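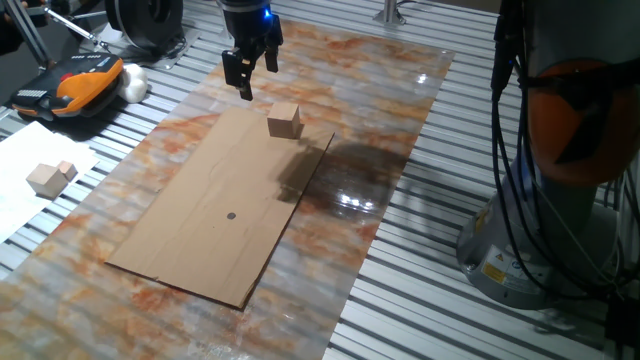
Sunil Herath says a block with nothing printed on it gets used for longer than any toy he has brought home, and that he'd like to see a box of them in every waiting room in Drasanbridge.

News > Play and Learning > Plain blocks

4 min read

PLAIN WOODEN BLOCKS HEAD TO NINE LIBRARY BRANCHES

Ilinis Play Library lends out its first Akis kits in May

DRASANBRIDGE - Ilinis Play Library will begin lending plain wooden building blocks through nine neighbourhood branches in May, with more than 600 kits ready to go out over the first season.

The kits are called Akis. Each one holds 14 unpainted blocks in mixed sizes, a flat sheet of brown cardboard to build on and a folded card of starting ideas. The lot goes into a cotton drawstring bag that fits in a backpack or under a stroller. Borrowing is free with a library card, and a kit can stay out for three weeks.

We're thrilled to be getting these onto the shelves. The blocks have been through a winter trial at our main branch, where 191 families took a kit home and came back with notes, drawings, a few complaints and one very long letter about bridges. Nearly everything in the final kit was changed in some way by what they told us.

The biggest change was the cardboard. Early kits had blocks only, and parents wrote that building on carpet was hopeless and building on a hard floor was loud. A sheet of cardboard quiets things down, gives a small hand a bit of grip under the bottom block and marks out a place to build. Children in the trial also drew on it. They put down roads, ponds, parking spots and, very often, a single dot in the middle where a block had to land. We had planned to ask for the sheets back clean and have dropped that idea completely. Sheets can come home with the child, and branches will keep a stack of fresh ones behind the desk.

The dot game has since made it onto the ideas card. One player makes a small mark on the cardboard and the other sets a block down so the mark disappears under it. It's harder than it sounds with a small block! Older children like to play it by lowering the block slowly from above and letting go only at the last moment. Two players can swap jobs after each turn, and a second block can be stacked on the first once the mark is covered.
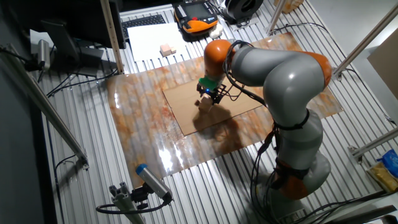
Families who'd like to protect a good table can slip a wipeable mat under the cardboard. Any sort will do. Several trial homes used an old vinyl tablecloth or a shelf liner, and a glossy one with a stone or marble look came up again and again in the notes, mostly from people pleased to have found a use for the leftover roll. A shiny mat does slide a little on a smooth table, so a damp cloth underneath at the corners is handy.

The blocks themselves are cut and sanded by Siriwardena Joinery from short ends left over from window and door work. The wood is left bare, with no paint, stain or varnish. Edges are eased by hand so they feel soft to hold but still stack square. Slight differences in colour and grain are to be expected, and we rather love them - children in the trial were quick to choose favourites and could pick them out of the pile the following week.

Because they're untreated, the blocks shouldn't be soaked. Wipe them with a barely damp cloth, let them dry in the open air and put them back in the bag once they're dry all the way through. Branch staff will check each returned kit for splinters and top up anything missing. There's no charge for a lost block. Please tell us, though, so the next family gets a full set.

The program is meant for children aged three and up, playing with an adult nearby. The smallest blocks are not suitable for babies or toddlers who still put things in their mouths, and a bag with larger pieces only can be requested at the desk.

Every branch will also hold a drop-in building table on its first lending morning, from 10 a.m. until noon. No booking is needed. There'll be plenty of cardboard, pencils for marking it up and a wall where builders can pin a drawing of what they made before it came down. Grandparents are very welcome, and so are grown-ups who turn up without a child and fancy a go.

Schools and child care centres in Drasanbridge can ask for a group set of four kits, lent for a full term. Requests are taken at any branch desk and will be filled in the order they come in.

Joinery shops with clean, untreated offcuts to spare are invited to get in touch as well. Short lengths are fine, as long as they're free of nails and glue. Leave a name and phone number at the main branch, marked for the Akis kits.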